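Setting up your Kotetti film diary
Part 4: Importing your watch history

Now for the fun part! Years of old horror sequels and late-night favourites are about to land in one place.

1. Open Library and choose Bring in a list.
2. Pick your spreadsheet. Title and release year are the only columns you need.
3. Match any remakes by hand. Kotetti shows both versions side by side, which is a treat in itself.
4. Press Save.

Note: each import holds up to 2,000 films. Split longer lists first.

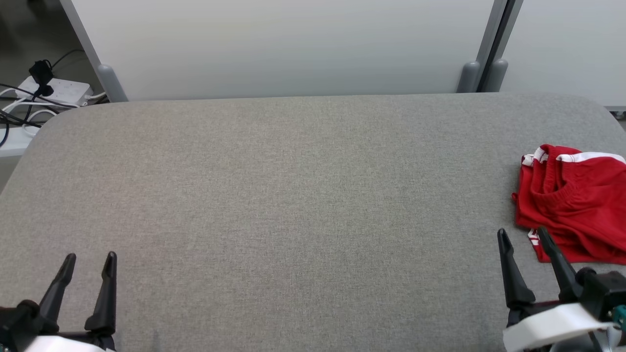
What happens to films I've watched more than once?
Every viewing keeps its own date and rating, so you can watch your opinion of a film change colour over the years.

Caution: Clear diary removes your ratings as well as your titles. Export a copy first.

5. Try the Director view! Shiuli Dissanayake, who tested it with 700 titles, found 53 by the same three directors.

Part 5 covers sharing lists with friends.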